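Week 6 handout – backups and getting files back
Notes by Pallavi Bhatt. Read before the lab, bring a USB stick you dont mind wiping.

Last week was startup problems. Today: what to do when the machine starts fine but the files are gone, or the drive is on its way out.

Signs of a failing drive
Clicking or grinding. Folders that take forever to open. Files that open one day and not the next. Any of these – stop using it, copy what matters first, then run tests. Not the other way round. A full surface scan works an old drive hard and may finish it off.

Deleted vs gone
Deleting a file on a spinning disk mostly just removes the entry that points to it. Data stays until something writes over it. So: don't install recovery software on the same drive. Solid state drives are different, the drive may clear those blocks by itself within minutes. Chances much lower.

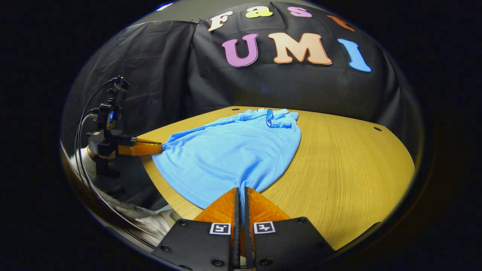

Lenance Adult Learning – blue shirt held by two grippers on a table

Copying off a bad drive
Make an image first, work from the image. Lab machines have Kandpal on them, use the "skip errors" setting on the first pass and come back for the bad areas on the second. Keep the log file!! Without it the second pass starts from zero.

Worked case from the Cimthorpe office: 900 GB drive, 187 unreadable sectors after pass one, 30 after pass two. Only a handful of files were damaged. Customer had almost 1,000 photos on it and no other copy.

Backup basics
Three copies, two kinds of storage, one kept somewhere else. Sync is not backup – delete a file on the laptop and the sync folder deletes it too. Some services keep old versions for a while, check how long.
Unplug the external drive when the backup is done. Ransomware will encrypt anything it can reach.
Test a restore. Pick one folder, restore it to a diffrent place, open a few files.

For the lab
1. Image the practice stick
2. Recover the deleted folder from the image
3. Write down file names, sizes, which ones open
4. Set up a scheduled backup to the Fallemitz share, run it once by hand

Lab sheets due 11 December 2025, paper or email. Encryption and lost passwords are next.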